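16/06/2026

The Garnent bedding exchange will open for a second season next week, with longer hours and a wider list of what it accepts. The exchange, run from the former Carrier furniture store on Sturow Street, took in 143 sheets and blankets after its first opening in February. All but 17 have gone to new homes.

Residents can bring up to two bulky items per visit, such as blankets or quilts, and as many sheets as will fit in one bag. Everything should be washed and fully dry. Pillows and electric blankets are still not accepted.

Patterned bedding is welcome, including older prints. Organizers said plain white sheets were the slowest to move last season, while florals and bright blankets often went the same morning. Odd pieces are fine too – a fitted sheet does not need its matching pillowcases.

Towels and bath mats, turned away in February, have been added to the list. They will have their own shelf near the side door.

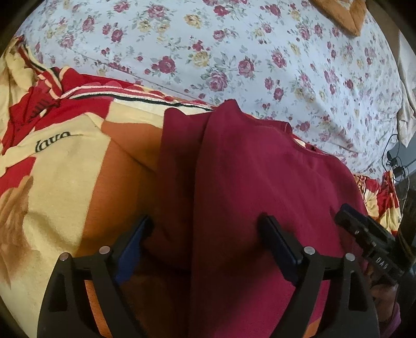

Visitors do not have to bring anything in order to take something home. Bedding that is torn or badly stained will go to Prallamano, a textile recycler, at the end of the season.

Parking is behind the building. The front entrance has two steps, and the side door on the parking lot is level with the ground.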